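# The Long Way to a Good Loaf of Rye

I came to rye bread through my stomach, like most people, and I stayed because I'm stubborn.
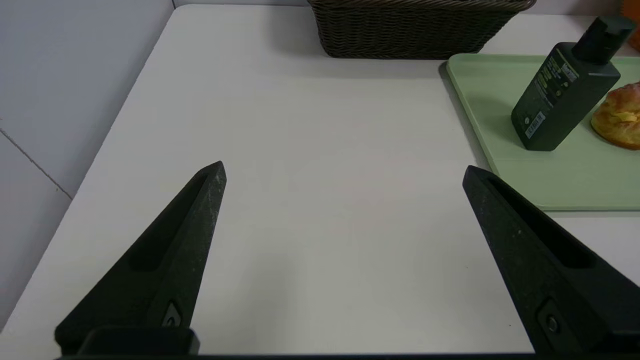 My first try was a brick. I had baked plain white bread for years and figured rye was the same game with darker flour, so I kneaded it for ages, waited for it to get smooth and springy, and kept waiting. It never did! Rye doesn't have the kind of gluten that stretches, and all that work on the counter did was glue the dough to my knuckles, my watch and (I found this out later) the handle of the fridge.

The man who set me straight was Mogens Hviid. He ran the bakery in Gindow for most of his working life and he still bakes at home, five loaves at a time, in a kitchen about as wide as a parked car. I wrote him a letter one November asking if I could come and watch. He wrote back on a postcard with two words on it: "Bring flour."

So I brought flour. He stuck his hand in the bag, rubbed a pinch between his fingers, said "hm," and put the bag under the sink. Then he got out his own, which comes from the Holst mill up the road and feels a bit like damp sand. Fresh rye smells like grass and nuts, and once you've had your nose in a sack of it you get picky about the supermarket stuff.

We started at six in the evening, which surprised me. I thought bakers only did things in the dark before dawn. But the sour has to sit overnight, and Mogens likes his sleep now that he's allowed to have it. He put 200 grams of old starter in a big bowl, added warm water, and stirred it with his bare hand until it looked like a puddle after a truck has been through. In went the flour. He covered the bowl with a plate and we had herring and potatoes and talked about his knees.

By morning the stuff had puffed up and gone all holes, and it smelled sharp, like apples left too long in a school bag. He was very pleased with it. In went 900 grams of flour, a handful of cracked grain he'd soaked on the side, salt, more water than I would have dared, and a spoonful of dark syrup. I asked how long to knead. He gave me a look, stirred it with a wooden spoon till no dry bits were left, and scooped it straight into the tins. He smoothed the tops with a wet palm and that was the whole performance.

I've since had long arguments over that syrup. My neighbor says it's cheating. There's a baking club in Plasus where they'll hardly speak to you if you use it, and another bunch over in Numo who put in beer as well and couldn't care less what Plasus thinks. I like a little syrup. I like beer too, but I'd sooner drink it while the oven heats up.

The baking goes on forever. You start hot to get some color on the crust, then turn it way down and find something else to do. And then comes the part I'm truly bad at, the waiting. Mogens wraps his loaves in a dish towel and doesn't cut them until the next day. Cut too soon and the middle drags on the knife like putty. I know this very well, having done it again last month with a loaf I'd promised to my sister.

I keep a notebook of every rye I've baked since that visit, and I'm at loaf 334. The early pages are mostly swearing. Somewhere in the second year the notes get shorter: "ok," "bit sour," "good with cheese." Number 212 just says "more salt, dummy."

My starter came home from Gindow in a jam jar wedged between my feet on the train, and it lives on the bottom shelf of my fridge next to the mustard. I feed it when I remember. It has put up with two moves, one power cut and a houseguest who thought it was spoiled pancake batter and had the jar halfway to the trash.

Mogens turned down the first loaf I mailed him. Too pale, he wrote, and underbaked along the bottom. The second one he ate, and the postcard that time said "Better. Send butter."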